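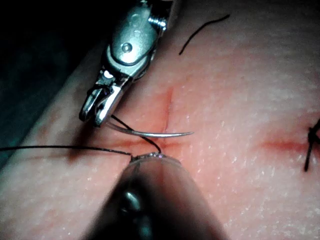

Arnby Hospital open day, 02/01/2022

Writing this up fast before I forget it all. Got there late, parking a mess, the lower lot was full and the sign for the upper one points at a hedge. Ended up on Hendon Street and walked. Cold. Free coffee in the lobby though, and decent.

You pick up a map at the desk and go where you like, except the laundry and the kitchen, which are guided and fill up. Sign up for those first. I got the last spot on the laundry tour, pure luck.

Laundry is in the basement. Very loud, very warm after the walk over. They do 2000 pounds a day down there, more in December when everybody has the flu. Dirty comes in one door, clean goes out another, and the two sides have their own staff and even their own break times. Zewditu Assefa showed us around. She can fold a fitted sheet in one go and did it twice because people asked. I still can't. Gowns get thrown out after up to 100 washes, she said, sooner if the ties go. The ties always go.

Kitchen next, only got to look through the door. 585 trays at lunch. Every tray has a paper slip and somebody reads the slip out loud and somebody else looks at the tray. Soup smelled good. Lunch for visitors was a sandwich, fine, a bit dry.

Then upstairs for the talk on stitches and healing, which I nearly skipped and would of been sorry. Abenezer Tsegaye gave it, no slides, just talked. Most of it was about what happens after you go home. Keep it clean, keep it out of the sun, don't pick at it, and don't decide on your own that the stitches are ready to come out. Good questions from the back row — someone asked about swimming, someone about dogs licking it (no). He also said a scar keeps changing for a long time so don't judge it in the first month.
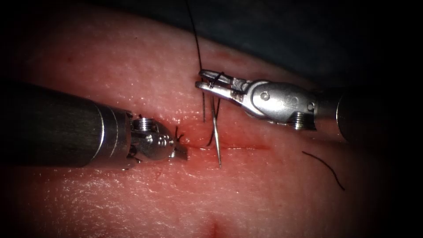 Da-eun Kong wanted to know why none of that is on the sheet they send you home with, her son's just said "call if worried" and a number that rang and rang. Fair point. Abenezer Tsegaye said the sheet is being redone and took her email. We'll see.

Missed the pharmacy completely, it closed early and the map had the wrong time. Did get to the Tesfamariam Garden, which is small, between the two wings. Benches, herbs, a bird bath with ice on it. Staff eat out there when it's warmer. Could of stayed longer but my feet were gone.

If you go next time: come early, laundry first, bring a layer you can take off. Strollers ok on the main floors but the basement is stairs only on the tour route. Gift shop takes cash only, and the ATM by the elevators was out of order. Restrooms clean, second floor ones had no line at all.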